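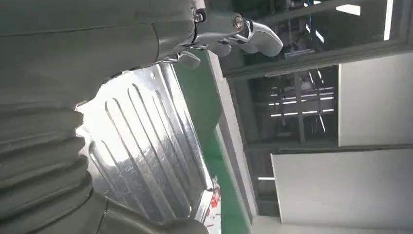
23 de dezembro de 2023

O peso que ninguém pediu

Já tinha prometido não voltar a escrever sobre a célula da Redimmont antes do Natal. Mas recebi tantas mensagens depois do último post, quase todas a dizer que eu estava a ser injusto, que prefiro contar a coisa com calma e deixar que cada um tire as suas conclusões.

Resumo para quem não leu. A Jokano, que faz triagem de encomendas, instalou em julho um posto de pesagem com dois braços da Redimmont. O trabalho é simples de descrever: tirar a encomenda do caixote, pousá-la na balança, esperar pelo peso, passá-la para o tapete. Eu entrei mais tarde, pelo lado do software da balança, e portanto vi o problema pelo lado errado. A mim chegavam números, e os números estavam mal.

A primeira reclamação veio de um cliente que tinha pago um escalão acima do devido. Depois outro. Depois um que tinha pago abaixo, e esse, claro, não reclamou; fomos nós que o encontrámos nos registos. A balança foi recalibrada. Voltou a sair calibrada. Foi trocada por outra do mesmo modelo, que se portou da mesma maneira. Nessa altura já havia na sala quem falasse de vibração do tapete, de interferência elétrica e até da temperatura, que é sempre boa candidata quando faltam ideias.

Quem deu com aquilo foi o Anas Kassab, que trabalha na manutenção e que teve a paciência de ficar de pé ao lado do posto uma manhã inteira. Reparou que, com os sacos grandes e moles, os dedos ainda tocavam no plástico quando a leitura era registada. Umas vezes empurravam ligeiramente para baixo, e o peso subia. Outras vezes o saco ficava encostado à guia do tapete e parte do peso ia parar onde não devia. Com caixas rígidas, nada. E adivinhem com que tipo de encomenda tinham sido feitos os testes de aceitação.

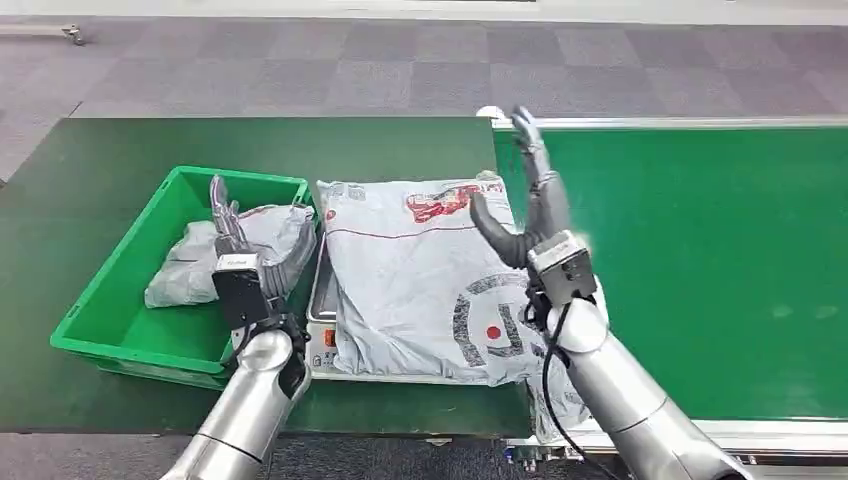
O posto de pesagem, com um saco branco na balança e o caixote verde à esquerda.

Os testes de aceitação, já agora, são a parte que mais me irrita. O relatório falava em 3000 ciclos sem falhas. Fui ver o que era uma falha: deixar cair a encomenda, parar a célula ou pousar fora da plataforma. Uma encomenda pousada na plataforma com uma mão em cima contava como sucesso. O peso registado nem sequer aparecia na folha. Num posto de pesagem!

A Redimmont respondeu depressa, isso reconheço. Respondeu que o sinal de «encomenda libertada» estava a ser enviado no momento certo. E estava, segundo a definição deles: o sinal era dado quando os dedos recebiam a ordem de abrir. Entre a ordem e os dedos estarem de facto longe do saco passa algum tempo, e o plástico ainda se agarra, desliza, volta à forma que quer. A nossa balança recebia o sinal e procurava uma leitura estável. Encontrava-a, porque um braço parado em cima de um saco é uma coisa muitíssimo estável. Aqui tenho de assumir a minha parte, porque o filtro de estabilidade fui eu que o afinei, e afinei-o para ser rápido, que era o que me pediam todas as semanas.

Fizemos então 3 alterações. O sinal passou a depender da posição medida do braço, com uma distância mínima à plataforma. A leitura só é aceite depois de um segundo critério do nosso lado, que compara o peso com o declarado na etiqueta e manda para controlo manual o que não bater certo. E as encomendas que ficam descaídas sobre a borda voltam a ser pousadas, em vez de se pesar logo.
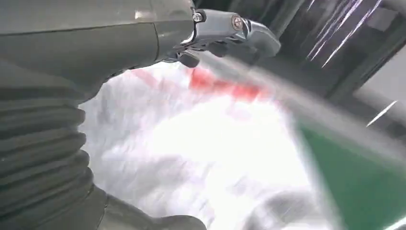 Esta última foi a mais difícil de fazer aprovar. Cada reposicionamento custa tempo, e o tempo de ciclo era o número grande da apresentação comercial. Houve uma reunião desagradável em que se propôs corrigir o desvio por software, subtraindo um valor médio aos sacos moles. Como se a mão carregasse sempre o mesmo! Disse que não assinava aquilo e o Anas disse o mesmo, com menos palavras do que eu.

Repetimos o teste com 1000 sacos misturados, dos que dão trabalho, e cada um foi pesado outra vez à mão numa balança de bancada. Ficaram 2 fora da tolerância. Um deles tinha a etiqueta meio descolada e não sei se conta. O outro não sei explicar, e desconfio um bocado de quem me disser que sabe sem ter ido ver os registos.

Perguntaram-me nos comentários se isto era um problema de segurança ou só de faturação. Para a Jokano foi dinheiro e umas quantas cartas a pedir desculpa. Mas o mesmo sinal, dado pela mesma ordem e com a mesma leveza, dizia a outros módulos que o braço estava livre. Pedi por escrito a lista do que dependia dele. Veio uma lista curta e, uma semana depois, uma menos curta. Não me parece que alguém tenha escondido nada, parece-me que nunca ninguém a tinha feito.

A filial de Ibarra vai receber uma célula igual no próximo ano, ao que me dizem com a versão nova do programa. Perguntei se os testes de aceitação também eram novos. Ficaram de me responder.

Quanto ao leitor que me escreveu a sugerir que experimentasse o controlador da Amach: obrigado, mas quero primeiro ver os registos em bruto de alguém que o use com sacos de plástico. Folhetos já tenho muitos.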